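# The Starter

The bakery on the corner in Drirnthorpe was called Misel, and it had sold the same rye loaf for 40 years before the baker died and left it to her niece. 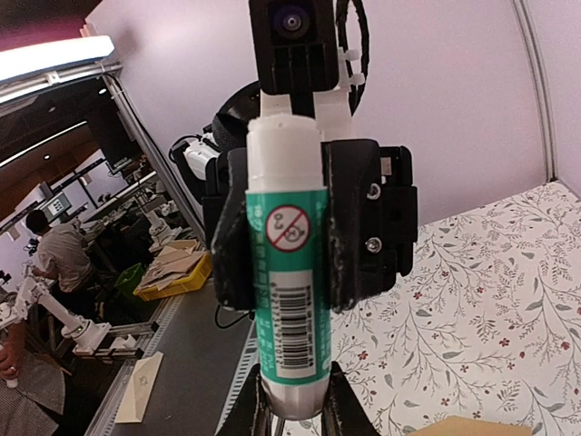
The niece had never baked for a living. She had worked in an insurance office two hours north, and she drove down in May with her clothes in the back seat and a folder from the lawyer. The folder held the deed, the oven warranty, and a list of what was owed to the flour mill. It did not hold the rye recipe.

She looked for it all the first evening. It wasn't in the desk or in the tin where her aunt kept the receipts. There was a cookbook on the shelf over the sink, but it was for cakes, and the spine had never been cracked.

The starter was in the walk-in, in a crock with a plate on top. A gray layer of water sat over it. She smelled it and put the plate back.

Her aunt's helper came to the back door at four in the morning. He was a man past sixty with a bad hip, and he hung up his coat before he said hello.

"You fed it?" he said.

"I didn't know what to feed it."

He took the crock out and poured off the water. He scraped away the top, spooned some of what was underneath into a clean bowl, and put in rye flour and warm water from the tap. He didn't measure either one.

"How much was that?" she asked.

"Enough so it looks like that."

She looked at it. It looked like wet cement.

"Did she ever write any of it down?"

"She didn't write down her own phone number," he said.

It took the starter until Friday to come back. In the meantime they sold rolls and a plain white loaf, and people came in, looked at the shelf where the rye should have been, and bought the rolls. One woman asked if the bread was coming back. The niece said yes. She went into the back afterward and stood next to the mixer for a minute.

There was another bakery by then, out past the gas station. It was called Bite. It had opened the year before and sold filled croissants and iced coffee, and it had parking. The owner stopped by Misel on Thursday afternoon in a clean apron. He was polite. He said he was sorry about her aunt, and that if she was thinking of selling, he could use the oven.

"It's a Vesetti," he said. "They don't make the deck ones anymore."

"I know," she said. She had read the warranty.

"I'd give you a fair price. You wouldn't have to get up at three."

She told him she would think about it, and she did, most of that night. She thought about her desk in the office, which was near a window. She had asked for a month off and they had given it to her without any trouble.

On Friday the starter had climbed up the crock and pushed the plate sideways. The helper laughed when he saw it. He got out the big tub and they made the dough together. She had brought a kitchen scale from home, and every time he reached for something she made him stop and drop it on the scale first.

"This is slow," he said.

"I know it is."

"She'd have thrown that thing in the alley."

The niece wrote the weights on the back of a flour invoice. Rye, white flour, water, salt, caraway. He put in a spoonful of molasses while she was writing, and she made him go back and tell her how big the spoon was. The dough stuck to everything. She shaped 10 loaves and he shaped 30 in the same time, and his all matched.

They baked the first load at six. She burned her wrist on the oven door and ran it under cold water with the other hand still holding the peel.

When the loaves came out he turned one over and knocked on the bottom. Then he cut it while it was too hot to cut, which he said her aunt had done every day and told everyone else not to do. He gave her the heel.

It was sour and a little gummy in the middle.

"Is that it?" she asked.

He chewed for a while. "Close," he said. "She let it sit longer. Another hour, could be. And it wants more salt."

She wrote that on the invoice too — longer, more salt — and underlined it.

The woman who had asked about the rye came in at seven and bought two. She didn't say anything about them. She put them in her bag, counted out her money, and asked what time they opened on the weekend.

"Seven," the niece said. "Same as always."

At noon the man from Bite called, and she let the phone ring. Her hands were in the tub. The helper had already gone home, and she was feeding the starter by herself, a little flour and then a little water, until it looked like that.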